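gripper upkeep thread, laundry cell at Rerkcombe. typing this between runs so bear with me

1/ We've got 2 of the hand-held grippers on the bench, the black ones with brass rings in the linkage arms. Left one got sloppy after 200 cycles. Tips closing but not meeting square, so mesh slides right out

2/ First thing: pull the arms, wipe the pivots, look at every bushing. Dry cloth. No oil!! Oil ends up on the white stuff and then you're washing the laundry you were only suposed to fold

3/ Then a pinch test. Mesh bag, both grippers on the edge band, let it hang slack between them. Tips need to meet flat with the fabric in there. If one leads, back off the finger screws, reseat, go again 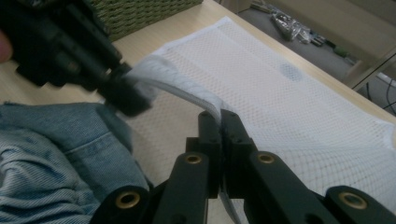 Last changed: July, 4:40 pm (fixed the cycle count)

4/ Screws. We were on 8 turns out of the box, Yorath sheet says 7. Went with 7. Way less chatter in the jaw

5/ Thicker stuff next. White rib knit, then the clear plastic with the zipper strip. Knit is easy to grab, hard to let go of. Fuzz gets in the finger gap, pick it out with a toothpick every changeover or teh jaw stops short

6/ Plastic is the opposite. Skates. Come in low on the strip, close slow, don't chase it

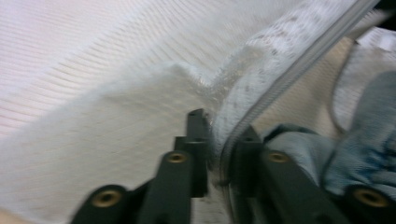

Aoi Kawaguchi: are you re-zeroing after you pick the fuzz out? Ours at Flodano read closed a hair early until we did it every single time

7/ Yes to Aoi, re-zero every time. Fingers shut on nothing, hit zero, open, shut again. If the second number's off, there's still lint in there

8/ Spare bushings are in the Fotolix drawer, left side. Put the bag back when you take one. Please. Left gripper goes back on shift tonight, right one gets its arms pulled tomorow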